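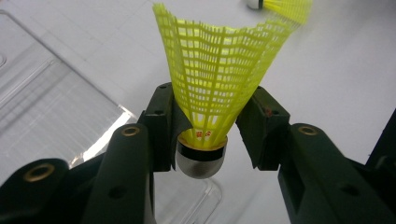
Edgate Recreation Association
Progress report to the Banow Fund
July 18, 2022

Grant purpose: Evening and weekend opening of Edgate Hall, first grant year

1. Where we are

The grant was made so that Edgate Hall could open on four weekday evenings and on weekend mornings, after two years in which it was open only for school use. We opened on the new schedule in May, three weeks later than the plan said. The delay came from the floor, which is covered in section 3. All the sessions in the original plan are now running except the Saturday family session, which we moved to Sunday for reasons given below.

Attendance from opening to the end of last month was 1468 visits. That figure counts every sign-in, so a person who came four times is in it four times. We don't yet have a good figure for separate people. The sign-in sheet asks for a name and a zip code, but a lot of the names are hard to read and many people leave the zip code blank. We have changed to a printed list for the regular sessions, where people only have to check their name, and a blank sheet for everyone else. The next report should have a better number.

2. Sessions

Badminton is the busiest. It runs two evenings a week on three courts, and we have had to start a waiting list at the desk for the later hour. Most players are adults who had not played since school. The beginner hour before it is quieter, and we would like to keep it going through the fall before deciding whether it should be shortened.

Table tennis and the walking group share the remaining evenings. The walking group uses the hall only when it rains and goes out on the Prernard trail otherwise, so its numbers at the hall look lower than the real turnout. The leaders keep their own list, and we have asked for a copy each month.

The over-60s exercise class is full. It takes 27 people, which is the most the small room allows under the fire rules. We looked at moving it to the main hall, but the sound in there is poor and people at the back could not hear the instructor. A portable speaker was tried for one session and it was better. We will try it again with the doors shut.

The family session was planned for Saturday mornings. Little League games at the Park Street fields take up most Saturdays through the summer, and the first two sessions had almost no one at them. We moved it to Sunday at ten and it has picked up. We ask the Fund to accept this change to the schedule. It doesn't affect the cost. 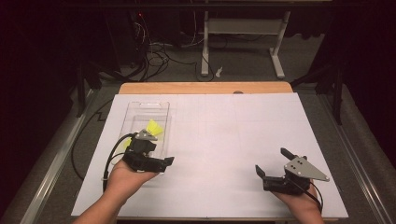
One parent wrote on a comment card that Sunday at ten is still too early for anyone who goes to church, and asked if it could start at 11:30 and run through lunch. We have had three cards along the same lines. The hall is free until two o'clock, so a later start is possible, and we plan to ask at the session itself before changing it a second time.

3. Building work

The floor in the main hall was sanded and resealed before opening. The contractor found damp under the boards along the north wall, where a downspout had come away from the gutter. The boards there had to be lifted and dried and a short section replaced. The downspout has been fixed. The extra cost was met from the contingency line and no further money is asked for.

The new lights are in. They are brighter than the old ones and come on right away, but two of the fittings over the far court are in the eyes of anyone serving from that end. The electrician is coming back to fit shields at no charge.

The ramp at the side door is not finished. The concrete has been poured but the handrail was made to the wrong length and has gone back to the shop. Until it is in place, wheelchair users come in through the loading door, which has to be opened by the person at the desk. We know this is not good enough for more than a few weeks. A bell has been put on the outside wall.

4. Equipment and storage

Equipment was bought from the list in the grant application. We bought fewer rackets than planned and more nets, as most people bring a racket of their own. Nylon shuttlecocks are used for all sessions. They cost less per evening than feather ones and the beginners are hard on them. 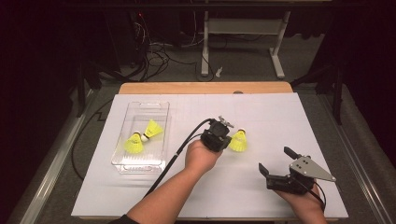

Storage is still a problem. The closet under the stage holds the nets and posts, but the table tennis tables have to be kept in the hallway, and the school has asked us to clear that space before classes start again. We have priced a steel storage shed for the back of the building. We will send a separate request if we decide to go ahead with it, and we don't expect to need an answer before the fall.

5. Money

Spending is close to the budget. Heating and power are under, mainly because we opened late. Desk staff hours are over by around 120 for the period. Two staff have been on duty for each opening in place of the one we planned, and with the side entrance as it is we can't go back to one yet. The overspend can be covered from the power line this year, but it could not be in a full year. The ledger is attached.

Hall fees were kept at the level in the application. Seven households have asked for the reduced rate and all were given it.

6. Next period

Finish the ramp and handrail.
Settle the Sunday start time.
Get the light shields fitted before the evenings get dark.
Find a place for the tables.
Send a count of separate visitors, using the new lists.

The hall will be closed for one week in August while the school cleans the kitchen and restrooms. Signs are up at the desk and on the front door.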